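Door opening demos in sim: how many before you train?

bohdan_s
Just passed 1914 teleop demos for the Voritz door task! Every room gets new walls, furniture and door style, and I'm having a blast. Do I keep going or train now?

waltraud.steiner
Train now! Even a bad policy shows you which examples are missing. I stopped at 22 rooms on Plivico and learned more in one evening than in all of February.

aymansq
Disagree, sorry. A small set just teaches it your habits. I grab the left handle first every time, and guess what my policy does. Mix up the start poses, then collect more.

waltraud.steiner
Fair, but he can fix that after a first run. What do your starts look like, Bohdan?

bohdan_s
One of the double door rooms, both grippers up:
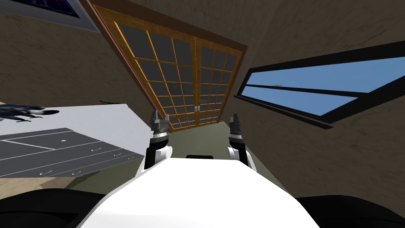 Bohdan Stetsiuk

Handles are side by side at the center seam, so either arm could go first. I love this one because the view is so tilted, it keeps me on my toes! Ayman, I checked and I'm left-first too, in over 3 quarters of them. Ouch.

aymansq
Ha, knew it. Do a right-first batch and keep the tilt.

orysia_h
Or mirror the ones you have? Worked great for me on drawers.

aymansq
Mirroring flips the hinges too, careful.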